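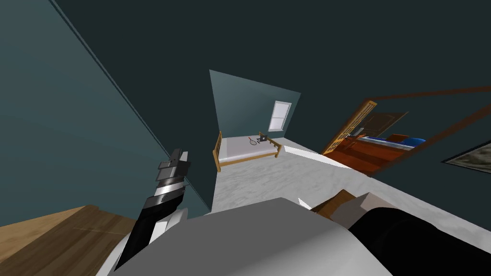

Bedroom layout in the sim, Monday, left arm up. Racket and laptop on the bed.

Monday, mid-morning, second cup of coffee

I have been putting off the equipment list for long enough that Booker has stopped asking and started leaving the printout on my chair, so I'm going to sit here and write the thing out properly, and whoever needs to argue with it can do so in the margins.

Where we are: everything we do with the two-armed machine is still happening in simulation, and it's been a happy arrangement. The bedroom layout is the one I like best. It has a bed with things on it that a person might really leave on a bed, a carpet that gives way to a wood floor in the next room, and a French door standing partly open that the base has to reckon with if it wants to get through. If I could have one real room to match one simulated room, it would be this one, and that's more or less what I'm asking for below.

Konrad Hollenstein came by first thing and we went over the quotes at the big bench. He's much better at this than I am. I tend to fall in love with a piece of hardware and then work out how to pay for it, and he starts from the bottom line of the page and climbs upward, grumbling the whole way. Between the two of us we usually land somewhere sensible.

THE ARMS

Two candidates, Dristix and Zelenák. Both will sell us a pair on a wheeled base with a torso, and both say the shoulder housings come fitted and tested, so no repeat of the summer I spent on my back with a torque wrench.

Dristix is the cheaper one to buy. Their gripper is a separate line on the quote, and so is the cable set, and so (Konrad found this on page four, bless him) is the license for the controller after the first year. Once you add all that back in, the gap to Zelenák gets small enough that I'd want to choose on other grounds. Zelenák quotes 102 days to delivery. Dristix says 90, but the clock starts when they've confirmed the power supply, and last time that confirmation took so long I'd forgotten we'd ordered anything.

I'm leaning Zelenák. Booker is leaning Dristix, mostly on the strength of their spare parts desk, who have always picked up the phone for him. That counts for a lot and I don't want to wave it off. A broken finger in the middle of a run of trials can cost us more than the price difference ever would.

One thing I want settled before anybody signs: reach. In the sim I had the left arm pointing straight up at the ceiling this morning, just to look at how much clearance we have, and it made me realize I've never once checked the ceiling height in the back room against either data sheet. There's a duct in there. Booker, if you're reading this with a tape measure in your pocket, you know what I'm going to ask.

THE ROOM

This is the part I've been enjoying, so forgive me if it runs on.

I'd like to build out half of the back room as a bedroom. Bed with a wood frame, slats at head and foot, since slats are exactly the kind of thing a gripper gets tangled in and I'd sooner learn that early. Plain mattress. Carpet under the bed and a hard floor beyond it, with a real threshold between. The threshold is the item I'd fight for. The base we have in the sim rolls wherever I tell it, and I don't trust that for one minute once there are actual carpet fibers involved.

Clodbridge does partition walls on a rental basis, and their fellow was very patient with me on the phone. He quoted $495 a month for panels with one doorway, delivered and put up, and he'll hang a door if we supply it. I asked about a glazed door with small panes and there was a bit of a silence. We can source that ourselves, secondhand if need be. I do want the panes. Glass is hard on depth sensing and I'd like the trouble to show up in our own building, with the kettle nearby, and not at a partner's site in front of company.

Furniture can be secondhand too, all of it. My sister is getting rid of a couch (not blue, sadly, but I can live with it). Booker says he has a tennis racket he hasn't touched since his knee, and we'll need a laptop that nobody minds seeing dropped. Konrad wants those kept off the equipment budget altogether and put down as consumables, which made me laugh, but I think he's serious.

SENSING

Sosard have a head unit that would go on either torso. We'd want 2 of them, one mounted and one in the cupboard. I know a spare looks like an extravagance on paper. The alternative is shipping the only one back for repair and having three people and a very expensive pair of arms sitting around playing cards.

Open question on mounting angle. The view I had up this morning was tipped hard over to one side, the whole room on a slant, and though I could make sense of it well enough, I'd like to know how far we can lean before the planner objects. If the answer is "quite far," we can take the fixed bracket and save ourselves the cost of the powered one. I'll try a handful of tilts in the sim this week before we commit, same room, same objects on the bed, so the runs can be compared.

ORDER OF BUYING

Konrad's suggestion, and I've come round to it: panels first, floor second, head units third, arms last. My instinct was the opposite, to get the big order in and let it cook. But if the duct is in the way, or the floor won't take the load, we'd have a crate we can't unpack. The rental does start ticking the day the panels arrive, so the floor has to be laid quickly, and I'd want somebody's name against that before I call Clodbridge back.

Not in this round: second gripper type, the lift table, new chairs. I'm sorry about the chairs.

TO DO

Me: tilt runs in the bedroom layout. Write to Zelenák and ask if the 102 days includes freight.

Booker: ceiling height under the duct, and the width of the back door while you're at it. Ask Dristix what a finger replacement costs.

Konrad: redo the comparison sheet with the license counted over three years. Find out whether rental comes out of equipment or facilities.

Afternoon, added later: Konrad thinks facilities. He's checking.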